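Mobile Platforms and Their Owners
Handout 2: When the store changes its mind
Instructor: Ottilie Wieser

We use cookies to remember your course preferences. By continuing to browse you accept this. Manage settings

Last week we left Delgate with a finished app, 3,289 paying users and a warm feeling about the future. This week a store policy arrives, and the feeling goes away.

Delgate makes a note-taking app called Tullumach. It let people write their own small plug-ins and share them. In April the Novano store updated its rules so that an app may not load code that wasn't in the package at review. The new clause is 511 words long and defines "code" on the second try.
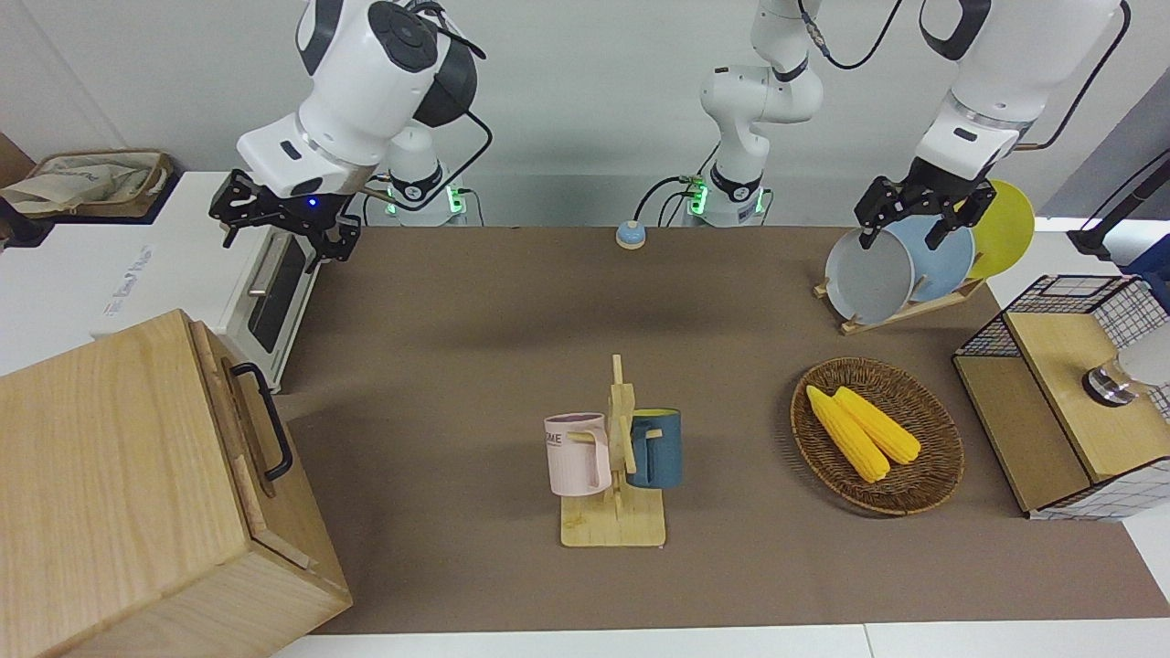 Two arms, a toaster oven and a mug tree.

Terms you need for the reading:

Review: a person or a script checks your package before it goes on sale. You won't learn which.

Sideloading: installing an app from outside the store. Allowed on Xue devices, after four warning screens of increasing sadness.

Entitlement: written permission for your app to do something. Also what developers are accused of when they ask for one.

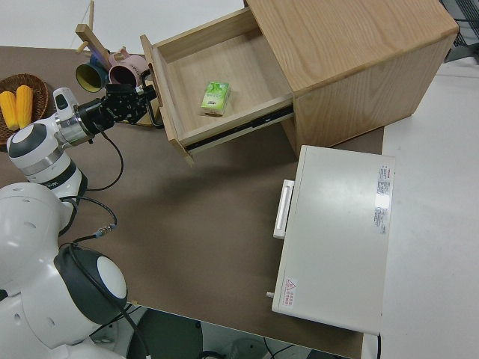
Delgate had three choices. It could strip out plug-ins, bundle the popular ones, or appeal. It appealed, and got back a form letter thanking it for its interest in note-taking. Francine Fortin's paper (in the reader) is good on the wording of these letters, and a little too kind about their authors.

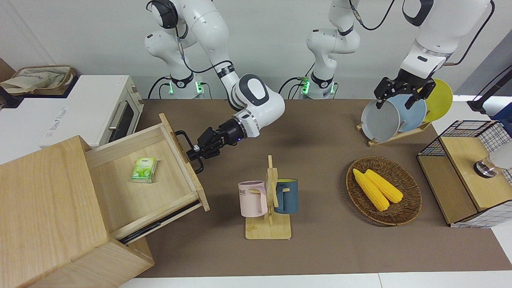 Gripper closed on the drawer handle.

In the end Delgate bundled the popular plug-ins and dropped the rest. The package doubled in size and the reviews got shorter - mostly one word. 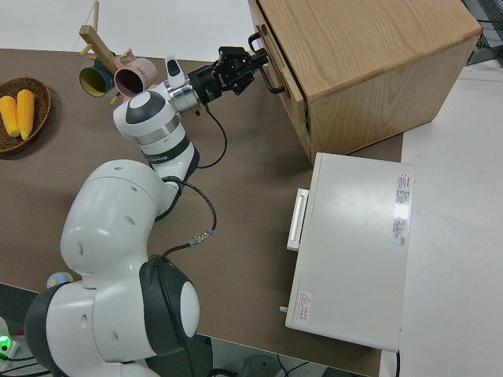
Declared scope is the part of the policy students skip, and it will be on the midterm. An app lists what it may touch, and review holds it to the list. Suppose the white arm with the black gripper, reaching for the cabinet, ran on store software: "open drawers" would have to be declared up front, and a later plug-in that taught it to close them would be a new submission. Tullumach declared "text" and then drew charts.

For next time: read Fortin, sections 2 and 4, and write Delgate's second appeal. Stay under 2,000 characters, the limit on the real form. Sarcasm counts toward the total.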